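Speaker notes: Documentary film, public funding and the question of access
Session two, Wolde Documentary Forum
Speaking time: 30 minutes, including questions

Opening

Welcome delegates and acknowledge the host organisation. State that the session concerns the distribution of publicly funded documentary after its first broadcast. Production finance was dealt with in session one and will not be revisited.

Put the central question early. When a documentary has been paid for in whole or in part with public money, what obligation exists to keep it available, and on whom does that obligation fall?

Note for the speaker: the term "access" is used throughout in the archival sense. Captioning and audio description are covered in the afternoon program.

Background to the Purna collection

The Purna collection holds 2524 titles, the greater part of them hour-long television documentaries. It was assembled from the libraries of several production companies that had ceased trading. Many titles arrived without complete paperwork. In a number of cases the master was sound and the rights position was unknown.

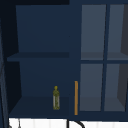
Rights in a documentary are seldom held in one place. Archival footage is commonly licensed for a fixed term, music for a fixed territory, and contributor releases may name a single broadcaster. A film can therefore be well preserved and still be unavailable for any lawful screening. Pause here. Delegates from the broadcasting sector will recognise the position, but those from libraries and schools may not.

The Mollero review examined 100 titles drawn from the collection. Of these, 70 could not be cleared for streaming without renegotiating at least one licence. Music was the most frequent obstacle, followed by newsreel material. Emphasise that the sample was selected by the review panel and should not be read as representative of the sector as a whole.

Slide change. Allow time for the table to be read.

What the review recommended

The first recommendation is that funding agreements require a rights schedule to be lodged with the finished film. The schedule would list each third-party item, its term and the party to whom renewal enquiries should be addressed. Producers already prepare much of this material for delivery, and the additional labour is considered modest.

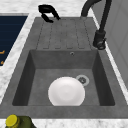

Page last updated: April

The second recommendation concerns the length of archival licences. The panel favoured a longer minimum term for works receiving public investment, with the difference in cost recognised in the approved budget. Objections were received from smaller producers, who feared that the allowance would be absorbed elsewhere. Present these objections fairly. They are set out in full in the appendix to the review.

The third recommendation is a standing fund for the renewal of lapsed licences. No figure has been settled, and the speaker should decline to offer one.

The Brandia trial

Brandia has agreed to host cleared titles for a trial period. Regional libraries will be offered screenings at no charge, and directors will be invited to supply a short written introduction to each film. Viewing data will be supplied to rights holders in aggregate form only.
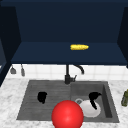
Selection for the trial will give priority to titles that have not been broadcast since their original season. Where two versions of a film exist, the director's preferred version will be used if it can be cleared. Where it cannot, the broadcast version will be shown and labelled accordingly.

Questions

Enquiries about individual titles should be referred to the Purna access desk. Questions on the tax treatment of licence renewals fall outside the session. If time is short, take written questions and advise delegates that replies will be circulated with the forum papers.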